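About the Wevbridge Hand Workshop

By Henrik Baumgart
May

The Hand Workshop at Wevbridge looks after the robot arms and hands used by our teaching and research staff. It was set up by Koen Van Acker and has two full-time technicians, with a bench at Misholm and a store at Widwood.

Each hand is checked before it returns to use. Finger joints are inspected for play, the collar is tightened, and the thumb is set again if it has drifted. The hand is then tried on small and awkward objects – bolts, bottles, rope – laid out on a cloth-covered table.
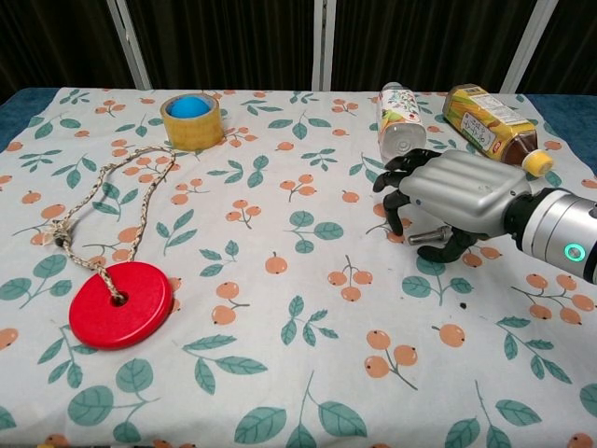
A jointed hand over a hexagonal-headed bolt on the test table.

Our checklist runs to 43 points and is kept with the service record of each arm. Worn finger parts are replaced in pairs, and a hand that fails twice is taken off the arm and stripped down at the bench.

Departments wishing to book a service should write to the workshop before 4 in the afternoon. Printed copies of the checklist are held at both sites.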